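Sending a box of treats to Vikness

14 comments

My friend Gwendolyn Iwasaki moved up to Vikness in the fall, and I've been meaning to send her something ever since. She spent a couple of years in England before I knew her and still talks about the chocolate. So I have been buying a bag or a bar when I see one and putting it in the wicker basket, the one with the tall handle that otherwise sits on top of my fridge doing very little.

By March the basket was full. Loretta Dunleavy brought me two things from the import shop in Tillman, and after that I had to either mail it all or start eating it.

What went in the basket

I bought most of it at Durden, the discount grocery near my work. They have one short shelf of imported candy and it changes every few weeks. There's a red bag of Maltesers, a Terry's in the blue package, and a Galaxy. Gwendolyn likes the Galaxy best. I think it tastes like any other milk chocolate, but I'm not the one getting the box.

The box

I save boxes. My closet has more of them than it should, and this one was a plain brown one with flaps, pretty shallow. I wanted something that would hold the candy without a lot of empty room, so that I wouldn't have to stuff it with newspaper. One spot on the front is a little beat up. Tape will cover that.

I set everything up on the kitchen table in the afternoon, basket on one side and box on the other.
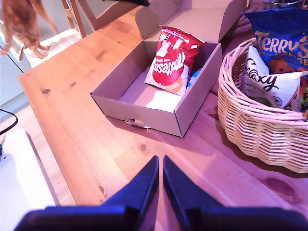
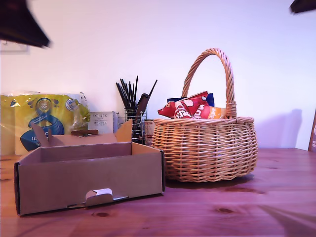
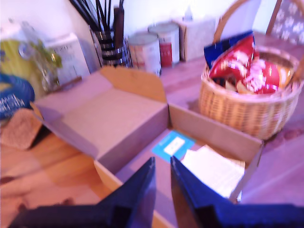 How I pack it

Flat things go on the bottom. Bars and anything stiff can lie along the sides. The bags go in last – they have air in them and work as padding, as long as you don't force the lid down on top of them. If the lid won't close easily I take something out. I learned that with a box I sent my cousin Vaughn Castellanos, which got to him with the seam split open and one bag of pretzels crushed to powder.

I put a note in every box. It doesn't need to be long. I also write the address on a slip of paper inside in case the label comes off, a tip from Annapurna Raju, who used to work a mail counter.

Tape goes along the middle seam, then across both ends, then once more over any weak spot. I don't use string anymore. The clerk told me it catches in the machines.

Mailing it

The post office here closes at 4:30, so I go on my lunch break. Vikness is 117 miles away and a small box can take up to 69 hours to get there, going by the last one I tracked. I wouldn't mail chocolate in July, but March is fine.

The basket is staying with me. I thought about sending it too, but the handle makes it too tall for any box I own, and I would only have to go buy another one. Next time I'd like to do a box of tea and crackers for my aunt, if Durden gets the good crackers back in.

Share this post: 2 shares

Recent posts
Cleaning out the spice drawer
A soup I make when I'm tired
What I keep on top of the fridge
Two days in Tillman

Last updated in March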